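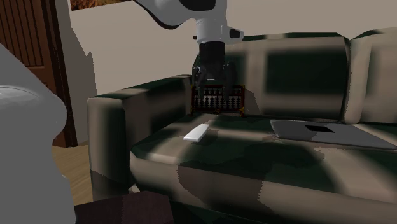

Slide 1: Abacus above a sofa seat.

Counting by hand: how small traders kept their figures
Speaker notes, 2/14/23

Leave the title slide up while people find seats. Start when the side door is shut.

Opening. Most of us learned sums on paper and then stopped doing them. For a long stretch of history the working was done with beads, pebbles or tokens, and paper was only for writing down the result. Tonight is about the working. I will talk for most of the hour and take questions at the end. Handouts are on the table by the door.

Slide 2. Place value. Go slowly here. One rod or column stands for units, the next for tens, the next for hundreds. On frames with a dividing bar, the beads on one side of the bar are usually worth five and those on the other side worth one. A bead counts when it is pushed up to the bar. An empty column is a nought, and people were using empty columns long before some of them had a written sign for it.

Do the sum on the board: 152 plus 2000. Ask the room which column changes. Only one does, and that is the point – the hundreds, tens and units are left alone.

Slide 3. Counting boards. In much of Europe the usual tool was a flat board or cloth with lines on it, and loose counters moved about between the lines. Counters were cheap and easily lost. The word "counter" for a shop table comes from this. Mention the Exchequer, named after its chequered cloth. Don't get drawn into tax history, it took ten minutes last July.

Slide 4. Bead frames in the East. The Chinese suanpan normally has two beads above the bar and five below. The modern Japanese soroban has one above and four below. The Russian schoty has no bar at all and the wires run across, most with ten beads. Someone usually asks which is quickest. A practised user on any of them is quicker than the rest of us with a pencil.

Slide 5. A shop's day. This is the made-up grocer, Flesetti, with two suppliers, Treko and Agbeko. Say clearly that it is made up. Read out the morning's deliveries and keep a running total on the big frame:

Treko, flour and sugar
Agbeko, lamp oil
Takings before noon
Change given on credit, carried to the book

Clear the frame before the afternoon. The weak point of a bead frame is that it keeps no record. If you are called away and someone knocks it, the total is gone. That is why the book sat next to it.

Slide 6. Splitting and sharing. Halving and doubling are easy with beads. Long division is hard to teach and I skip it unless there is time. If there is, use 152 divided by 2 and start from the hundreds. The answer is 76.

Slide 7. What replaced it. Printed tables, then adding machines, then pocket calculators. The change was uneven. Some shops kept both for years, with the older staff checking the machine against the beads. Schools in several countries still teach the bead frame, mostly as a way into mental arithmetic.

Pause for water.

Slide 8. Try it. Pass round the practice frames from the Wevar box, one between two. Give them small sums first, with nothing that carries. Then nine plus four, and wait. Carrying is where hands go wrong – they add the ten and forget to take away the six.

Allow more than 2 minutes for this, people don't like giving the frames back.

Slide 9. Reading list. Leave this up during questions. Collect the frames before anyone goes and check that the beads still slide.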